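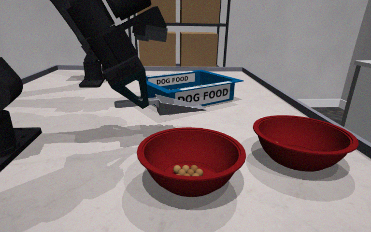 Should you pay for the better gripper before you've picked a controller?

Get the controller sorted first. A good gripper on a twitchy controller will still drop things, and you'll blame the fingers.

I wrote that on a sticky note in August and then ignored it, which is how I ended up spending two weeks on the Lunari versus Drundach question. Both are two-finger grippers. Both come with a simulation model you can download before you spend a dime, and both sales pages have the same video of somebody picking up an egg. I am tired of the egg. I have never needed a robot to pick up an egg.

So I went with the dog food job instead. Two arms, a scoop, a tray labeled DOG FOOD, red bowls, little tan balls for kibble. Bontu Moges built the scene for a class she taught and let me have it. It's a better test than it sounds, since a scoop is a long thing held at one end and anything that lands on the blade wants to twist it out of your grip.

The first thing I'd complain about is the default friction. Out of the box the Lunari model holds that handle like it's been welded on. I could swing the arm like a tennis racket and the scoop stayed put. Great, except I've had a real handle slide around in real fingers and I know what it feels like to watch that happen. I turned friction down until it started to slip, and only then did the comparison tell me anything.

With the friction down, the Drundach was a little better at keeping the scoop level on the approach. The Lunari was better at letting go. Its fingers open wider, so it doesn't drag the handle along on the way out. I ran 60 tries on each and the gap between them was small enough that I wouldn't bet lunch on it.

Then I swapped controllers. Same fingers, same scoop, the stock position controller out and the Kumsa one in, and the difference was bigger than anything I'd seen between the grippers. The stock one hits the table with the blade, bounces, and hits it again. The Kumsa gives a bit. I don't love saying this because their documentation is terrible and the forum is basically one guy, Bautista Palma, answering everything at 2 in the morning. But it gives a bit.

Ayana Ambaye read a draft of this and said I was being unfair to simulation. Maybe. Her point is that it catches the dumb mistakes, like an elbow that can't clear the other arm, and I agree, it caught that one for me on the first evening. What it can't tell me is whether a rubber pad is going to get greasy. Kibble is greasy! Anyone who has owned a dog knows this. Little tan balls in a render are not greasy.

The Drundach lists at $3,000 and the Lunari is less than that, though the quote I got left out the mounting plate and the cable. I'm not buying either one yet. Kumsa has a loaner program and I've asked to be put on the list.

Mahlet Weldu asked in the comments last time whether I'd try the camera side too, wrist versus overhead. Yes, next. My guess is the overhead one loses the blade behind the arm half the time, but I've been wrong about cameras before.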